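Quarterly Walk-Round: Tabletop, Small Storage and Things on Strings
Trornar House, ground floor. Checked by Felista Kioko, Friday, March 31, 2023
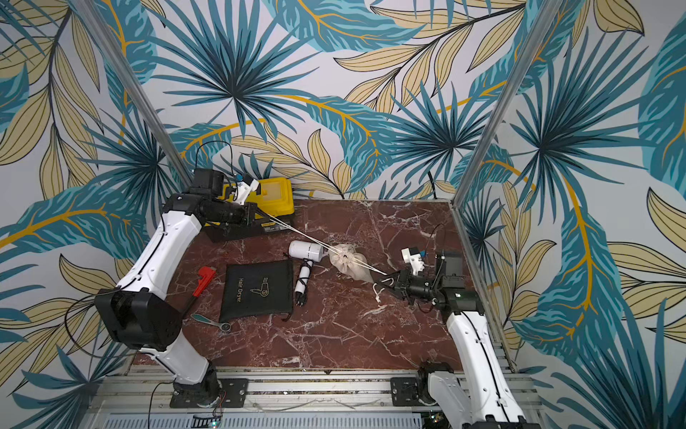

Same form as December, with the comments box made bigger, as I was told I had been writing up the margins. Marks are OK, FIX or WATCH. WATCH means I will be back and I will remember.

1. Table surface clean, no chips or sharp edges
OK. The marble pattern hides crumbs so well that I now check by hand. Please wipe it even when it looks fine. It always looks fine.

2. Table steady when leaned on
OK. Oduor Mwakalinga leaned on it. The folded card under the back leg has been replaced with a proper rubber foot, and the card has been retired after long service.

3. Toolbox closed and latched when not in use
FIX. Latched on my first pass, open on my second. If you take out a screwdriver, the lid goes back down before you walk off with it. The toolbox also needs a permanent spot. At present it lives wherever the last person stopped caring.

4. Hair dryer: cord, plug and air intake
WATCH. Cord has no nicks, plug is tight, intake had lint in it (removed, and there was enough to knit with). Unplug after use and let it cool before it goes into any kind of bag. Adhiambo Rotich asks whether it could go back in the cupboard at night. It could. I have written this down three quarters running.

5. Drawstring pouches: seams
OK on the cream one. Two others had split at the bottom corner and were dropping small items along the hallway, a bit like a fairy tale with hex keys. Both are with Floarea Dinu for mending.

6. Drawstring pouches: cords and closure
WATCH. Pull both sets of cords, one each way, until the neck closes up. Pulling on one side only gives you a lopsided pouch and, after a few months, one very long cord and one that has vanished inside. Check that the end knots are still tied. If a knot has come undone, retie it the same day, or you will be fishing for the cord with a safety pin like I was.

7. Pouches not overfilled
FIX. Limit is 300 grams for the small size. I weighed one at 681. Its owner described this as "nearly right."

8. Hanging hooks by the door
OK. Rated for more than 1000 grams each by the Wesetti leaflet taped inside the cupboard. One coat is exempt from this discussion, and Oliwia Krajewska knows which.

9. Outlets and extension leads
FIX. The lead behind the shelf was plugged into another lead. Separated. I would like them to stay that way.

10. Wallpaper and wall
OK. No damp, no peeling. Somebody has been testing pens on it near the light switch. Small strokes, blue, very neat.

11. Labels on storage
WATCH. "Misc" appears on four containers. Conov sent us a roll of 200 blank labels, so supply is not the problem – imagination may be.

Carried over from last time: item 3 (toolbox), item 4 (hair dryer cupboard).
Closed: table leg, squeaky drawer.
New: pouch weights, pen marks.

Fixes go to Oduor by the end of next week. The scale is on the Mfinanga shelf, and it works for everyone.

F. Kioko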